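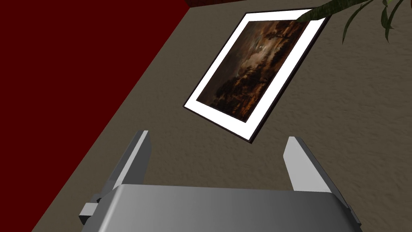
Shared mailbox: who opened it from outside the office?

Posted by Begoña Esteban

Hello all. I look after the computers at Purves, a small company which makes labels. We have 85 people with an account and we use Restara for mail and shared files. I am not a security specialist, so please excuse me if I use a wrong word.

In September we turned on the sign-in report. In this report I see that our orders mailbox was opened 8 times from an address which does not belong to our office in Stekenbridge. The sign-ins were all between 2 and 4 in the morning. Nobody from the team works at this hour, I have asked them.

The mailbox has one password and it is known by the whole orders team. I have changed it already. What I would like to know is:

How can I see if messages were read or forwarded? The report shows me only the sign-in.

Is it possible to give people access to the mailbox without a common password? My manager is worried that we must pay for more licences.

The report stops at 500 lines. Can I get the older ones?

Thank you in advance for your patience.

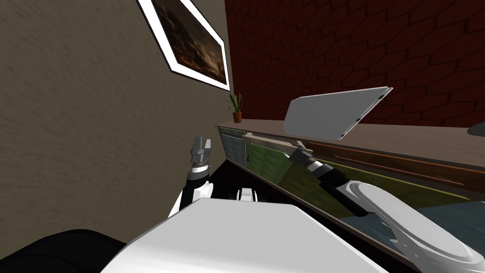 Answers

tolland_it

Changing the password does not close sessions that are already open. Go to the account page for the mailbox, choose "Sign out everywhere", and do it now before you read the rest.

Then look at the mailbox rules. Open Settings, then Rules, and check for anything that forwards or moves mail. A common trick is a rule with a name of a single dot, which sends every message with the word "invoice" to a folder where no one looks. Check the forwarding page also, it is separate from the rules.

For the common password: convert the mailbox to a delegated one. Each person opens it with their own account, and you can ask for a second factor from each of them. On our plan at Altness it did not need an extra licence, but I would ask your reseller, as plans differ. Once it is converted, disable direct sign-in.

For the 500 lines, that is only the limit of the screen. Use Export and set the dates yourself.

marsh_kettle

could be someones phone on a vpn. we had that

Begoña Esteban

Thank you both. I signed out all sessions. There was one rule which I do not recognise, it moved messages from our bank to the archive folder. I made a copy of the rule before I deleted it. I have asked the team about VPN and two of them have it on the phone, but they say it is off in the night. The export is working, and I am now reading the lines from August.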